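**Handwriting recognition** on tablets and phones is the conversion of pen strokes made on a touch surface into editable text. It is distinct from optical character recognition, which works from a finished page. A tablet records each stroke as it is made, so the software has the order, direction and speed of the marks as well as their shape. This form is usually called *online* recognition, in a sense of the word that has nothing to do with a network connection.

## Stroke capture

The pen position is sampled at a fixed rate and stored as a series of points, each with a time stamp. Active pens also report pressure and, on some models, tilt. The Vidden digitiser layer, for example, takes 200 samples a second and discards points closer together than a set distance.

Raw strokes are cleaned before recognition. Typical steps are:

- smoothing, to remove jitter from the hand or the sensor
- resampling, so that points are evenly spaced along the line
- slant correction
- scaling to a standard letter height

Marks made by the side of the hand are filtered out at an earlier stage. This is known as palm rejection and is normally handled by the touch driver.

## Segmentation

Early systems avoided the problem of dividing words into letters by asking the user to write in boxes, one character to each. Others required a simplified alphabet in which every letter was a single stroke. The 26 letters of the English alphabet could be learned in this form fairly quickly, but punctuation and accented letters were awkward and often needed a separate mode.

Joined writing has no reliable gaps. Most present systems therefore propose many possible cuts, score each resulting fragment, and choose the path through the line with the best total. Delayed strokes – the dot of an *i*, the bar of a *t* – are a known source of error, as they may be added after the whole word has been written.

## Language models

Shape alone is not enough to tell a zero from a capital *O*, or *cl* from *d*. A recogniser combines its shape scores with a model of likely letter and word sequences. The weight given to each is a matter of tuning. If the language model is too strong, unusual surnames and product codes are replaced by common words. For this reason many programs switch it off in password, postcode and serial number fields.

The Durrani engine keeps a personal word list and raises the score of any entry the user has corrected by hand. Its default set covers 132 symbols, including currency signs and basic mathematical marks.

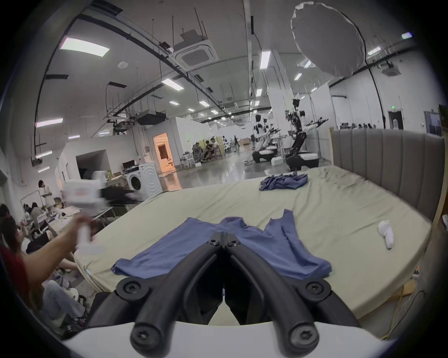
## User interface

Recognised text may replace the ink at once, or the ink may be kept with the text stored behind it for searching. The second method is common in note-taking programs. Drondow Notes uses it by default and converts only on request.

Correction is usually done with gestures. A scribble deletes, a vertical line splits or joins words, and a caret opens a space. Gestures must be told apart from ordinary writing, and a short pause or a held pen button is sometimes required before one is accepted. In Erkcombe's keyboard panel, tapping a converted word shows up to 4 alternatives, with the original ink above them.

## Accuracy

Results are reported as character error rate or word error rate. The two are not interchangeable: one wrong letter spoils a whole word, so the word figure is normally the higher. Published rates also depend on whether the test writers were included in the training material, and on whether punctuation and letter case were scored.

## See also

- Digitising tablet
- Palm rejection
- Predictive text
- Signature verification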